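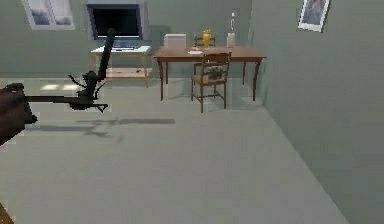

Print this release
E-mail this release

Stilance completes principal animation on stop-motion feature Grudow

1/31/24
By Amancay Barrientos, Stilance press office

Stilance has completed principal animation on Grudow, its first feature-length stop-motion film. The production now moves into compositing, sound and final grading. Delivery of the finished film to its distributor, Gallardo, is scheduled for August.

Grudow is directed by Danjuma Mohammed, who also wrote the screenplay. The story concerns a lock-keeper on a disused canal who is instructed to close the last working gate and puts off doing so over the course of a single winter. The film has a running time of 47 minutes in its television version. A longer version for cinemas is being assembled from the same material and will be the first to be shown.

Animation was carried out on 12 stages, each fitted with its own lighting rig and a fixed camera position for the length of a shot. Most of the film was animated on twos, meaning that each puppet pose was held for two exposures. Shots with a moving camera, and all shots involving running or falling, were animated on ones. Where the two methods meet within a sequence, the cut was planned at storyboard stage so that the change falls on an edit and does not occur during a movement.

The puppets are built over ball-and-socket armatures with silicone skins and fabric costumes. Faces are handled in two ways. The lock-keeper and his sister have mechanical heads, adjusted by hand through small access points under the hairline. All other speaking characters use replacement mouths, which are exchanged between exposures. Up to 1000 replacement mouths were kept in the production's library, sorted by character, vowel shape and degree of wear. Seam lines were left in place on the replacement parts and will not be removed in post-production.

"We tested both approaches to the face before any set was built," said Danjuma Mohammed. "The mechanical head gives a slower and smaller change of expression, and the two leads hardly speak, so it suited them. The lodgers talk all the time. For them a drawer full of mouths was quicker and easier to repeat."

Water presented the main technical problem. The canal appears in most exterior shots and had to be controlled frame by frame. Still water was made from sheets of cast resin over a painted bed. Moving water was made from layers of clear film, cut and shifted by hand between exposures, with glycerine added along the banks. Ice was animated by replacement, using wax panels of increasing thickness. No simulated water has been used in the film. Digital work is limited to the removal of rigs and supports, the joining of separately photographed skies, and the correction of light flicker.

Scheduling and shot tracking were managed in Rostero, the studio's own production software. Rostero records the frame count, exposure settings and puppet assignments for each stage and reports conflicts where one puppet is booked on two stages in the same period. It was written for the studio's short films and was extended for Grudow to handle replacement parts as separate items. Stilance has no present plans to license the software.

The score is being recorded with a group of 11 players, mainly woodwind and low strings. Dialogue was recorded before animation began, as lip movement was timed to the voice tracks. Some lines were recorded again after the second edit, and the affected shots were re-animated from the shoulder up against the original sets.

"Re-shooting was kept to scenes where the wording had changed the length of the line," Mohammed said. "If the new reading fitted the old mouth chart, we used the shots we had."

Gallardo will handle cinema and television rights for the film. The cinema version will be supplied in the 1.85:1 ratio in which it was composed. The television version will be reframed shot by shot under the director's supervision. Subtitled and audio-described versions are to be delivered together with the main materials.

Sets and puppets from the production have been placed in climate-controlled storage. Silicone and foam parts deteriorate under normal conditions, and the studio intends to cast a second set of the principal heads from the original moulds for display purposes. The canal basin set, which was built in sections, will be kept complete.

Further details on casting, certification and release dates will be issued by Gallardo. Stills, a technical summary and a short extract showing the ice replacement process are available to accredited press on request.

Press enquiries: Amancay Barrientos, Stilance press office

Print this release
E-mail this release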